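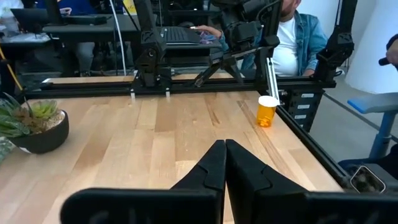
¿Qué publica Flaltov este mes de marzo? Su segundo álbum, titulado Bitville, que sale en vinilo, casete y formato digital a través del sello Sperling.

El cuarteto de pop de guitarras vuelve con once canciones grabadas en directo en el estudio Drorkdale, una antigua nave de secado de tabaco reconvertida en sala de grabación. El disco dura poco más de media hora y sucede a un debut homónimo que la banda editó por su cuenta y que se agotó durante la primera gira. Desde entonces el grupo ha cambiado de batería, ha incorporado un órgano de segunda mano que suena en casi todos los temas y ha pasado buena parte del invierno ensayando en el mismo local donde se formó.

Bitville toma su nombre de un pueblo imaginario que aparece en tres de las letras. Tiene una estación por la que apenas pasan trenes, un cine que cierra los veranos y una emisora local que repite siempre la misma sintonía. Esa sintonía existe: es el instrumental de 49 segundos que abre la cara B, compuesto al órgano y grabado en una sola toma. El resto del álbum se mueve entre el pop con aristas de los primeros ensayos de la banda y un sonido algo más lento, con coros a varias voces y guitarras acústicas dobladas.

El primer adelanto, «Sala de espera», ya puede escucharse en las plataformas habituales. Es la canción más corta de la cara A y la primera que el grupo terminó. El segundo sencillo, «Dos paradas antes», llegará junto con el álbum y se apoya en una línea de bajo que en las maquetas tocaba la guitarra. La banda la incluyó en sus últimos conciertos con otro título y con una estrofa de más, que se quedó fuera en la mezcla. 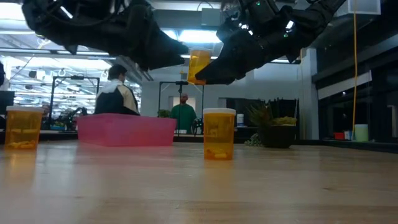

Desde Sperling comentan que la maqueta les llegó sin título y con las canciones en otro orden, y que la única petición del sello fue que «Sala de espera» no quedara escondida al final. También señalan que el grupo prefirió no regrabar las voces de «Cine de verano», pese a que en el estribillo se cuela el ruido de una silla, y que en la mezcla definitiva ese ruido sigue estando.

La grabación ocupó dos semanas repartidas en dos visitas al estudio. En la primera se registraron las bases, con los cuatro músicos en la misma sala y sin claqueta. La segunda se dedicó a voces, órgano y percusiones. La mezcla se hizo en el propio Drorkdale, sobre una mesa analógica, y el máster para vinilo se preparó por separado del digital. Quien compare ambas versiones notará que los graves de «Provincia» llegan un poco más lejos en el disco físico.

La primera tirada en vinilo es de unas 1.670 copias, en color negro y con encarte de letras. El casete tendrá una edición más pequeña, de 123 unidades numeradas a mano, que solo se venderá en los conciertos y en la tienda del sello. Incluye una pista adicional, «Provincia (ensayo)», que no aparecerá en ningún otro formato. No habrá edición en CD.

Las reservas se abren a las 12:00 del mismo día en que se publica este anuncio. Los pedidos anticipados del vinilo se enviarán la semana anterior al lanzamiento y llevarán un código de descarga. Las tiendas que quieran recibir el disco deben dirigirse a la distribución de Sperling, que gestiona también las copias pendientes del catálogo anterior del sello.

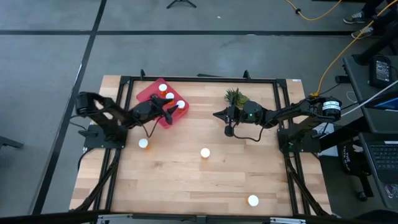
Flaltov presentará las canciones en una gira por salas pequeñas que comenzará a finales de marzo y seguirá hasta principios de verano. El repertorio incluirá el álbum completo — en un orden distinto al del disco — y una selección del debut. En varias fechas abrirá la noche un grupo local, elegido por cada sala. Las entradas se venderán en taquilla y en las webs de los propios recintos, y el calendario se irá completando conforme se confirmen las últimas ciudades.

La banda ofrecerá además un concierto acústico en la tienda de Sperling a las 19:30 de la jornada de publicación. La entrada será libre hasta completar aforo. Se tocarán seis o siete canciones sin amplificación y después habrá firma de discos.

Lista de canciones de Bitville

Cara A
1. Sala de espera
2. Cine de verano
3. El turno de las ocho
4. Provincia
5. Dos paradas antes

Cara B
6. Sintonía
7. Todo el barrio lo sabe
8. Persianas
9. Teléfono prestado
10. La nieve en la tele
11. Último tren a Bitville

Sobre Flaltov
Flaltov es un cuarteto formado por voz y guitarra, segunda guitarra, bajo y órgano, y batería. Sus integrantes coincidieron antes en otras bandas de la misma ciudad, ya disueltas. Han publicado un álbum, un sencillo de siete pulgadas y una versión incluida en un recopilatorio de Sperling.

Información para medios
El álbum completo está disponible en escucha privada para prensa y radio previa petición al departamento de promoción de Sperling. También pueden solicitarse la portada en alta resolución, las letras y entrevistas con el grupo, por teléfono o por correo. Se ruega no difundir el audio antes de la publicación del disco.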